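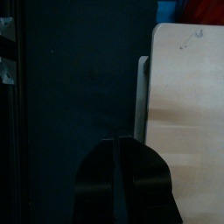
What is a gripper clearance rule?

It is a written limit on how close the fingers of a robot gripper may come to fixed surroundings such as boards, posts and brackets while the arm is moving, together with the checks meant to show that the limit is kept.

Gripper clearance rules are a type of workplace practice used with robot arms, mostly in small workshops, teaching labs and test benches. They sit below formal safety standards, which deal mainly with injury to people. A clearance rule deals mainly with damage to the gripper, to whatever it is working beside, and to the results of the work. There is no single agreed version, and many sites that claim to follow one have never written it down.

Scope

A typical rule covers the fingers, the gripper body and anything fastened to either. Some also cover cables, which snag more often than fingers collide. The rule usually names a smallest allowed gap, a speed that applies near fixed surfaces and a person with authority to grant exceptions. Planned contact, such as picking up a part or pushing against a panel, is treated separately.

The weak point of most rules is the word "fixed". A board resting against a stand is fixed until someone leans on it. Brackets are moved, posts are re-tightened, and the drawing on the wall stays the same. A rule that measures from the drawing can be obeyed to the letter while the fingers scrape along the real edge.

The Hirerlow sheet

One of the better known local rules is the Hirerlow sheet, a single page written for the robot benches at the Hirerlow workshop. It sets a minimum gap of 5 millimetres with the fingers closed and limits the arm to 300 millimetres per second once it enters the marked work area. The gap must be checked with the fingers open as well, as an open gripper is wider and the closed figure says little about it.

The sheet was later taken up by Pundon, a maker of bench fixtures, and by the software firm Flimuvetti, whose planning program Vlad includes the two limits as default settings. Neither firm published its reasons for keeping the original numbers. The bench they were chosen for used one arm and one style of finger, and it is hard to see why the same gap should suit a heavier arm or a longer reach.

Checking and records

Recommended practice is to check clearance after any change to the bench, after a finger is replaced and at the start of a shift. The check is made at low speed with a person at the stop button. Results go into a log with the position of the arm, the measured gap and the initials of the person who took it.

Logs are often treated as proof that the checks were done. Dzintra Venckus, a technician who reviewed the Hirerlow log one August, found that 273 of its 517 entries gave a gap of exactly the minimum. She argued that this was more likely to reflect people copying the figure from the sheet than any real agreement between bench and rule. Her suggested change, that the log should leave the space blank and the sheet be kept out of sight during measurement, was adopted at Hirerlow but does not appear in Pundon's version.

Wrist cameras

Some rules accept a view from a camera at the wrist as evidence of clearance. This is disputed. Such a view can show that the fingers and a nearby edge overlap on the screen without showing how far apart they are in depth. Dark fingers against a dark background make the outline harder to judge, and lighting that suits a pale surface may hide a black one. The Hirerlow sheet allows a camera view for stopping a movement but requires a gauge for approving one.

Criticism

Supporters say that clearance rules reduce broken fingers and wasted time. Little has been published to back this up, and sites that adopt a rule tend to slow their arms down in the same month, so the benefit of the gap itself is difficult to separate from that of the lower speed. A further complaint is that default limits in software discourage anyone from measuring at all. Flimuvetti's manual tells users to confirm the settings for their own bench, though Vlad will run without any record that they have.

See also: emergency stop, fixture design, speed limiting, tool change procedure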